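Ustden Picking Project - Frequently Asked Questions
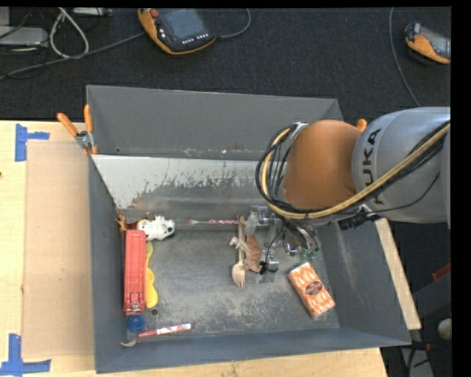

How do you choose the objects?
We want things which are different in shape, surface and weight. Most of them come from kitchen drawers, toy boxes and the discount shop. In one bin we like to mix a long thin thing, such as a wooden fork or a marker, with a packet and some flat plastic pieces, so the model cannot learn only one kind of grasp. The collection has 148 objects now.

How many examples do you have?
The December release contains 2,749 grasp attempts. Failed attempts are included and have their own label.

Why do you keep the failures?
The model must also learn which grasps are bad. In our first training we used only good ones, and it became too confident with small objects - it chose almost any point.

Who decides if a grasp is good?
The weight sensor gives the first answer. Then Drahomíra Jurčo or Ngaio Bright looks at the recording and confirms it. If they do not agree, the attempt is marked "unclear".

Do you arrange the objects by hand?
We pour them in and mix them. We change the set after 77 attempts, or earlier if something is broken.

Can I send you my own objects?
Yes, up to 5 per person. Please no glass, no liquids and no batteries. We cannot send them back.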